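Niven Household Handling Project
Progress report to Danonby, second period
Prepared by Salamatu Amoah, June 2026

Work this period went mostly into the operating rules for the hand-held gripper stations. The first draft went to all operators in April, and we are now on the third. Tamsin Fairweather did the writing, with Digby Bolger checking each clause at the table before it was accepted.

The rules now cover four areas: setting up the station, handling the item, stopping a session, and deciding whether a recording is kept. Set-up was the longest to settle. Operators disagreed on where cables should run, and the first draft left it to them. The current wording says cables must leave the work area by the shortest path and must never lie under the item being handled. It also says both grippers are opened and closed fully before the first take.

Soft items have their own section. Bags, cloths and garments don't behave the same way twice, and the general rules were written with boxes and cups in mind. 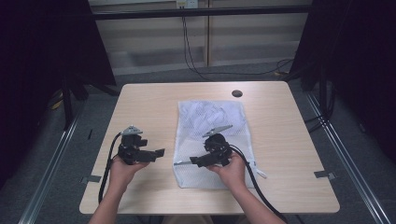 Under the new section, a soft item is laid out by hand before the first take and is not smoothed between takes unless the task sheet says so. Zippers and drawstrings are left as the sheet specifies. If a jaw catches in fabric, the operator stops, says "stop" aloud and frees it by hand. That take is marked as stopped and kept separately – we had been deleting these, and Séverine Picard made the case that they are worth having.

We recorded 3,889 takes in the period. Of those, 2,117 have been reviewed against the new rules and 1,738 accepted. A further 241 were sent back for relabelling, mainly for a missing stop mark, and the rest of the reviewed takes were rejected. The unreviewed takes will be finished early next period.

Two matters are still open. The rest break rule is set by time at the moment, and Bronwyn Tawhiri would like it set by number of takes, as heavier tasks tire the wrists sooner. We will trial both. The second is sign-off: the Sturnau site uses its own checklist, and three of its items conflict with ours. Digby is meeting their lead to agree on one version.

Spending is within budget. The line for spare gripper jaws will run over slightly, and we ask to cover it from travel, where there is money left.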